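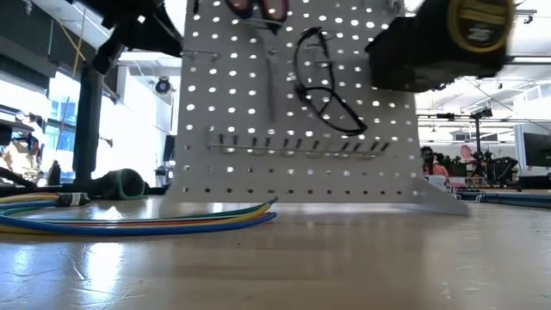

Safety glasses on a white pegboard.

So the province has a new slogan for its small manufacturers, "shared growth," and I have now read the whole plan. It replaces "balanced growth," which replaced something else I've forgotten.

The plan offers tax relief to 335 workshops in Tular, provided they keep their payrolls steady through December. Bednarek, the biggest employer in town, gets its own chapter. The other 334 split a page and a half.

Marwa Bouazza, who wrote to me after my last post, thinks I'm being unfair. She says the relief is real money and her brother's shop will take it. Fine. I'd take it too. But the last program promised 1,000 new jobs, and the province's own tally stopped at 440 before the web page came down.

I asked the development office who checks the payrolls. They sent me a link to the slogan.

I'll read the December numbers if they publish them. My guess is we get another slogan first.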